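Ticket 3629: Wrist view loses the cloth during remote-control demos
Project: Jallurier (laundry sorting)
Site: Drurkbridge
Opened by: Efua Mensah
Assigned to: Tomos Lloyd
Priority: Medium
Status: Open, workaround in place

Opened Monday, August 31, 2020

Efua Mensah wrote:
When I'm driving the arm by remote control to show it the pick from the pile, I can't tell which layer the fingers are about to take. The overhead view is fine until the gripper goes in, then the arm blocks it. After that I only have the wrist view, and it is mostly fabric. With dark items I have ended up taking two at once or pinching a fold and missing the edge. I've thrown away 13 demos from the morning session for this.

The blinds were up. Arm and software are as they were in July, no changes that I know of.

Tomos Lloyd wrote:
Can you attach a couple of wrist stills? One with several colours in view and one with the dark stuff. Also tell me what exposure mode the wrist camera is in.

Efua Mensah wrote:
Exposure is on auto. Stills attached.

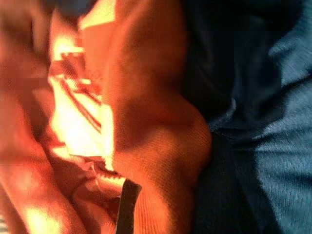
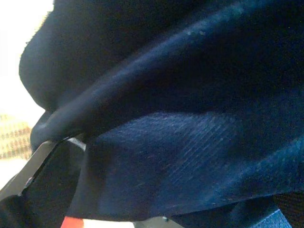
Wrist camera stills: orange knit beside blue denim (first), navy fabric over the gripper finger (second).

Tomos Lloyd wrote:
Thanks. I see two separate problems.

1. Light. In the first still the striped cloth on the left has almost gone to white, and the fold between the knit and the denim is close to black. The second has the same thing, with a blown-out patch top left and the navy going very dark top right. Auto exposure can't cover both ends. Please put the blinds down, use the ceiling lights only, and fix the exposure before the session starts.

2. Distance. You are very close in before you choose where to grip. Stop higher, pick the edge, then go down without changing your mind on the way.

If you still can't see the edge, release and back out. Don't drag the item sideways to find it, the arm will learn the drag.

Efua Mensah wrote:
Blinds down and exposure fixed. Better on the light colours, I can see the folds now. Navy is still hard. Stopping higher helps but the demos are slower.

Elikem Ayaaba wrote:
Slower is all right for training. For the dark items, try guiding the arm by hand. You can stand beside it and look at the cloth directly. Save those under a separate label so that we can compare them with the remote ones.

Tomos Lloyd wrote:
Agreed. Leaving this open until we have hand-guided demos on the dark items. The 13 bad ones should be marked as rejected but kept on the drive.

Efua Mensah wrote:
Marked. Will start the hand-guided set after lunch.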